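Coter Community Choir
Minutes of the summer planning meeting, August 12, 2024
Held in the side room at Roretti Hall, with the windows open and the fan on

We got going a little late, as we usually do in August, after everyone had found a chair and a cold drink and caught up on vacations, grandchildren and the new stoplight. It was lovely to see so many of us there on a sticky Monday evening, including 2 new altos who moved to town this spring and who got a very warm round of applause (and a piece of blueberry cake).

**Last meeting's minutes**

Read and approved with one correction. The borrowed music stands went back to the Salem church and not to the high school, and the secretary apologizes to both.

**Money**

We have $567 in the account now that the spring concert bills are paid. There was a long and friendly talk about whether this is a comfortable amount. The basses felt it was, and the sopranos pointed out that we haven't paid for the fall music yet. The rent at Roretti is the same as last year, and we were all very glad to hear it. Agreed to leave dues alone until after the November concert and look at them again then.

**November concert**

This took up most of the evening and rightly so! Our director has picked out a program built around songs about coming home. She played the openings of several pieces for us on the upright, which badly wants tuning (see further down). There will be 13 songs with an intermission. A few people thought that was long, especially for families with little ones, and somebody asked whether the sea shanty could be dropped. There was such an outcry from the tenors that the sea shanty stays. The spiritual medley will be trimmed a bit instead, with the director choosing which verses.

The church in Salem has kindly offered us its sanctuary again. The sound is beautiful there, but those of us in the back row remember how hard it was to hear the piano last time, and how cold it was by the side door. It was agreed to ask if the piano can be rolled closer to the risers, and to remind everybody to wear an extra layer underneath.

We also talked over the program booklet. Last year's print was too small to read once the lights went down. This year's will be bigger, even if it means an extra page, and the words to the closing song will be on the back so that the audience can join in.

**Choir tops**

We've been going around on this since the winter, and it was good to finally give it proper time. These would be for rehearsals, the parade and the farmers market, with concert black staying exactly as it is. Clisar, the print shop, will do T-shirts or sweatshirts for us in any of their dark colors, and they told us that lettering can go as large as we like, across the front or the back.

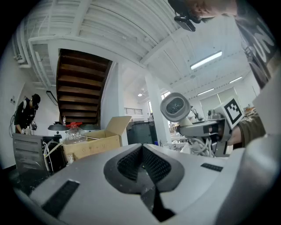 *Dark gray shirt with large white lettering.*

Dark gray had plenty of friends in the room. It hides coffee, it goes with everything, and white letters stand out well against it. One of the second sopranos spoke up for something more cheerful and asked after burgundy, and there was a good deal of support for that as well. It was noted that burgundy is the color of the Coter high school band, and we wouldn't want to look as if we were borrowing from them.

The bigger question was what the front should say. The full name is long, and when we tried writing it out on the easel it went practically from armpit to armpit. "COTER SINGS" was suggested and much liked. So was plain "SING," in big block capitals with a little picture over it, maybe a bird or a songbook. 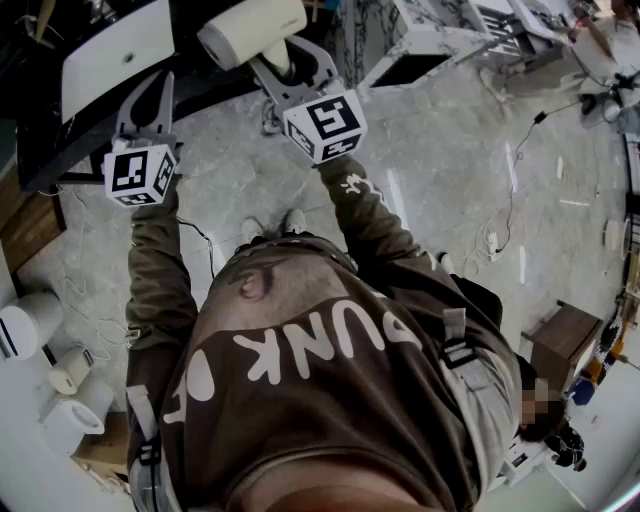

*Dark brown sweatshirt, "DUNK" in white with a small printed face above.*

After some back and forth it was agreed that one short word, large, is easiest to read from across a street. We voted for "SING" on the front with a small bird above, and "Coter Community Choir" in smaller letters on the back. Color was put off until next time. Clisar will be asked for fabric swatches in gray, brown and burgundy, and also for a price on the larger sizes, as several members got caught out with the tote bag order and would like to know up front. Members will buy their own, and anyone who would find that hard should have a quiet word with the director.

**The upright piano**

It's flat in the middle and has a sticky D. The hall says the piano belongs to us, and we had always thought it belonged to the hall. The secretary will look through the old folders for the letter about it. In the meantime we'll get a quote for tuning.

**Rides**

With the evenings drawing in again, 5 members will need rides home from rehearsal this fall. Please put your name on the sheet by the coat rack if you drive toward Salem or out past the feed store.

**Other business**

- The lost-and-found box is full. Please, please come and claim your umbrellas.
- The blueberry cake recipe was requested by nearly everyone and will be emailed out with these minutes.
- Warm-ups will start promptly once we're back in session, and the director asks that we do our chatting beforehand.

We finished by singing the first verse of the closing song in parts, with the new altos sight-reading beautifully, and then stacked the chairs.

Still to be settled next time: color of the tops, tuning quote, who is bringing the coffee urn.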